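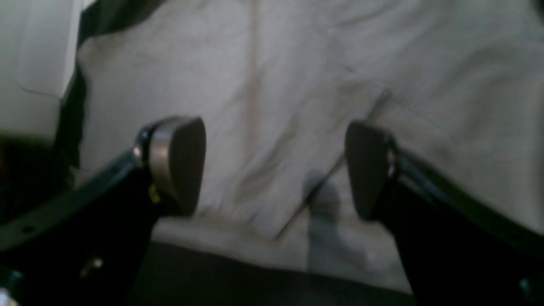

White fabric waiting to be smoothed and folded.

Folding mornings are back at Roltarville, and we need more sheets

13 Apr 2021

I've been banging on about the linen cupboard since November, so you'll forgive me for being a bit pleased with myself this week. The Roltarville folding mornings have started again, and we got through 116 pieces of bedding on the first one! That's sheets, pillowcases, a few duvet covers and one enormous tablecloth which had sneaked in with the doubles and fooled all of us until it was half folded.

If you're new round here, the mornings are where donated bed linen gets washed, smoothed, folded and bagged up for families moving into an empty flat with not much more than a mattress. Mestau House does the washing and we do the rest, on two long tables pushed together, with the radio on (low, after last time).

Plain white is what people ask for most, and it's also the biggest pain to fold. You can't see which side is which, the creases show up from across the hall, and a single looks just like a double until you've got your arms out as wide as they'll go. Paweena Pongsiri has started putting a coloured stitch in one corner of each sheet, blue for singles and red for doubles, and I can't believe we went so long without it. She brought her own thread, too.

We had a proper argument about fitted sheets. I was taught to tuck the corners into each other and lay the thing flat, and I still think that's right. Nnamdi Osagie rolls his. He rolls them tight like a sleeping bag and ties them with a strip of old pillowcase, and I will admit (through gritted teeth) that his pile took up a lot less of the shelf than mine did. We've agreed to do both and let whoever packs the bags decide.

Ironing is off the list for now. The board has a wobbly leg and the hall sockets don't like the iron and the urn being on together, so we're smoothing by hand, pulling from the corners and giving everything a good flap first. It does well enough. A few creases never kept anyone awake.

The first bags went over to Odukoya Court on the same afternoon, and there's a list of 30 households still waiting, mostly for doubles. We've got plenty of pillowcases, around 178 at the last look in the cupboard, so please hang on to those for a bit. What we'd love is double sheets, flat or fitted, any age so long as they're clean and there aren't holes in them. Single duvet covers are handy as well. Curtains we can't use, though thank you to whoever left the velvet ones on the step.

You can drop things off at the side door on Skerkisar Road while we're in, from ten until one. Wear something you don't mind getting covered in fluff. If you fancy folding, bring a mug, and if you're tall then please, please come, as we've only got 4 people who can hold a king-size sheet off the floor and one of them is off to her sister's for a fortnight.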